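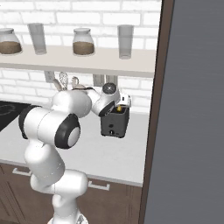

Why do fries from a good stand taste better than the ones you make at home?

Mostly because the stand cooks them twice, at two different temperatures, and you get impatient and cook them once.

I got this from Teresa Azevedo, who has run the fry window on Savska Street for 19 years and has the forearms to show for it. The first bath is gentle and turns the inside to fluff. Then the potatoes sit on a tray and cool, looking like something a hospital would serve. The second bath is hot and short and gives you the crust.

"People skip the sitting," she told me. "Then they write to me."

They do write. She keeps the letters in a shoebox under the register, and I was allowed to read a few in August, during the dead hour after lunch. One man wanted to know if his oil was too old. He had been using it since his daughter's graduation. His daughter, he added, was now a dentist.

The potato itself is a touchier subject. Azevedo wants a floury one, old and a little ugly. Ieuan Gronow, who sells her most of her sacks, would like her to try a newer variety called Osska, and has wanted this for 5 years. She fried a batch once to be polite. They came out the color of a saddle. Too much sugar, she said, and he said his cold store must have been set too low, and they have been very courteous with each other ever since.

I went home and did it properly. I cut the potatoes thick, rinsed them until the water ran clear, and dried them with every dish towel I own. I fried them pale, let them cool, and ate a cheese sandwich while I waited, which was poor planning. The second frying took less time than finding the salt.

They were very good. My kitchen curtains smelled of them for two weeks, and I have since moved back to the window on Savska Street, where the curtains are somebody else's. A large with vinegar, please, and go easy on the mayonnaise.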